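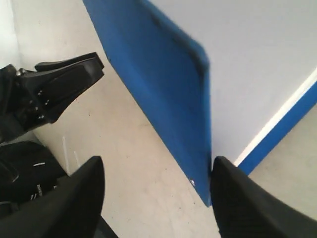
December, bench log, two-arm cell

Arm B stopped itself again at 2:40 this afternoon, protective stop, with the other arm parked nearby and its own gripper open. Same code as last time: "external force, wrist." The Pastus manual says this means the arm hit something. I was standing there and I heard no contact and saw none. That doesn't rule out a light touch, but it would have to be a very light one to leave no mark on either set of fingers. I went over them with a flashlight and a fingernail. Nothing fresh.

Current story from the Vulleo support desk is that the two arms come too close on the crossing move and the left one brushes the right. I don't buy it yet. If that were so I'd expect both arms to log a force spike at the same moment. Only B did. Arm A's log is flat all the way through, and A is the one with the more sensitive setting.

What I did:

Ran the crossing move at quarter speed, 6 times. No stop.

Ran it at full speed, 3 times. One stop, on the second run, at a different point in the path from this afternoon's. So much for "it always faults at the crossing," which is what the last entry in this book claims. I'd like to know how many runs that was based on.

Ran B alone with A powered down. Some 2 hours of this, on and off. One stop. There was no second arm moving, so it can't have been brushed by one. I have the log saved under the Zou folder on the shared drive, please don't tidy it.

After that I stopped looking at collisions and started looking at the cable. The wrist camera lead on B was rerouted when we changed the fingers, and the tie at the forearm is tighter than the one on A. With the wrist turned all the way in, the lead goes stiff under my finger. At full speed that could easily read as a push. At quarter speed maybe not. It fits, but I've been fooled by things that fit before, so I am writing it down as a guess.

Not done yet:

Slack the tie and repeat the full-speed runs. Three clean runs won't mean anything given how rarely it faults. Let it go all morning.

Swap the tool weight setting back. Somebody changed it after the finger swap and there's no note of what it was. If the number is wrong the arm thinks it is being leaned on all the time, and we're chasing the cable for nothing. Weigh the gripper on the Dedton scale, don't copy the catalog figure.

Safety point. Vulleo suggested raising the force limit on B "to cut nuisance stops." No. People reach into this cell to reset parts, and until we know what is tripping it I won't call it a nuisance. Limit stays where it is. If you come in and find it changed, put it back and write it here.

B is locked out for the night, key in the drawer. A is fine to use, slow mode only.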